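Werkstattbuch Textilpflege, Raum 9
Eintrag vom 31. März 2023
Eingetragen von: Randa Nimri
Anwesend: Ghada Moussa, Ziad Ghanem

Gegenstand des Tages war die Durchsicht der Kleidungsstücke aus der Lieferung Irkeven. Die Lieferung umfasst laut Begleitschein 64 Teile und ist bis zur Übergabe an Frau Twal vollständig zu erfassen. Die roten Stücke wurden getrennt gelegt und gesondert eingetragen, da bei ihnen die Farbechtheit noch nicht bestätigt ist.

Als Unterlage dient weiterhin der graue Bezug. Herr Ghanem hatte angeregt, auf eine weiße Auflage umzustellen. Nach Rücksprache bleibt es vorerst bei Grau – auf Weiß wirkt das Rot bei der Sichtprüfung zu dunkel, und die Vergleichbarkeit mit den Einträgen vom September ginge verloren. Der Bezug ist vor jedem Durchgang abzubürsten. 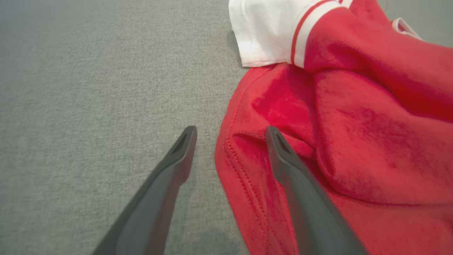
Rotes Kleidungsstück auf grauer Unterlage, Stoff in Falten.

Zum Glattlegen: Falten sind von der Mitte nach außen auszustreichen, ohne am Saum zu ziehen. Frau Moussa weist darauf hin, dass beim Stück Nr. 37 die Seitennaht nach dem Ausstreichen erneut verdreht lag. Das Teil wurde gewendet, von links gelegt und ein zweites Mal geprüft. Befund: Naht in sich verzogen, kein Lagerungsfehler. Zurückgestellt zur Rücksprache mit der Firma Masri.

Faltmaß unverändert nach Blatt Neron. Bei den dünneren Qualitäten genügt eine Querfaltung; die zweite hinterlässt nach dem Stapeln eine sichtbare Kante. Seidenpapier wird nur bei den zurückgestellten Teilen eingelegt.

Offen:
Anhänger für die roten Stücke nachbestellen (Ghanem).
Reibprobe trocken und feucht an der Innenseite des Saums (Moussa).
Liste der zurückgestellten Teile an Herrn Haddadin, in Kopie an Frau Twal.
Fach 9 im Regal freihalten, bis die Rückmeldung von Masri vorliegt.

Gez. R. Nimri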